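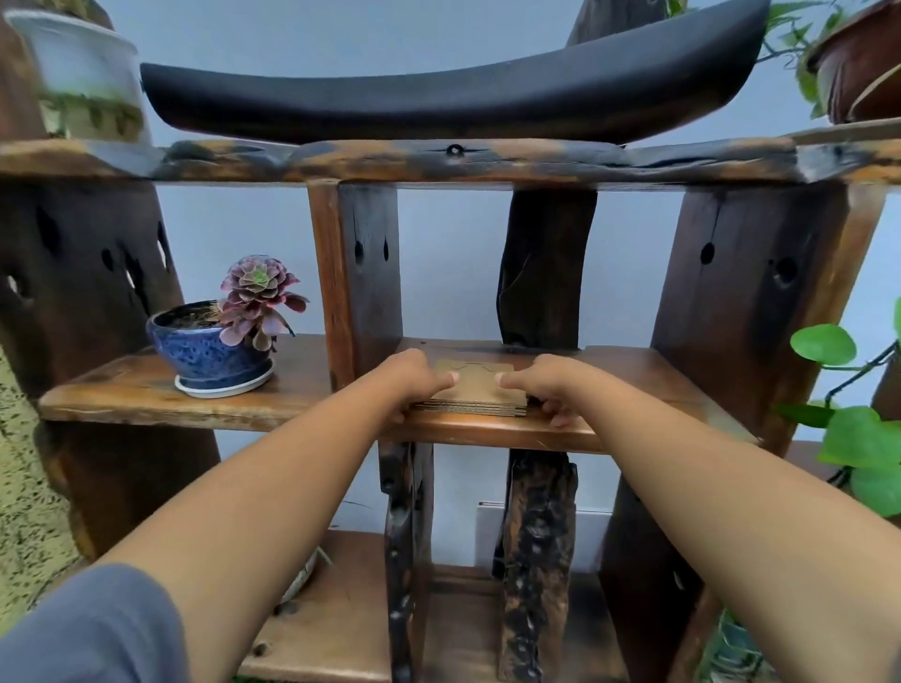 Shelf chores: what a machine can and can't take over

Loading a live-edge shelf by hand takes two hands and a little attention. For a robot arm it remains a hard job, for reasons that also help when you do it yourself.

Stacked cardboard. Loose pieces slide over each other. Grip opposite sides, thumbs on top, fingers curled down the sides. A single gripper tends to pinch one layer and leave the rest. Two arms working together do better, but slowly.

Uneven boards. Most pick-and-place software assumes a flat surface and a straight front edge. A natural slab has neither. Feel for the level part of the board before you let go.

Plants. Leaves that overhang the pot are the usual casualty. Move the pot by its saucer if it has one – never by the rim on the leaf side. Machines still read foliage poorly, and a hanging stem may be treated as a wall or as nothing.

Glossy finish. Reflections confuse depth cameras. Dust the board dry; skip the spray polish.

Genowefa Ostrowski ran 421 shelf placements on the Kastero arm at the Dulline workshop in March. Flat boxes on flat boards went well. Anything next to a plant was passed back to a person.

For now, automate the floor and keep the shelves for yourself. Cut cardboard to the depth of the board before stacking it.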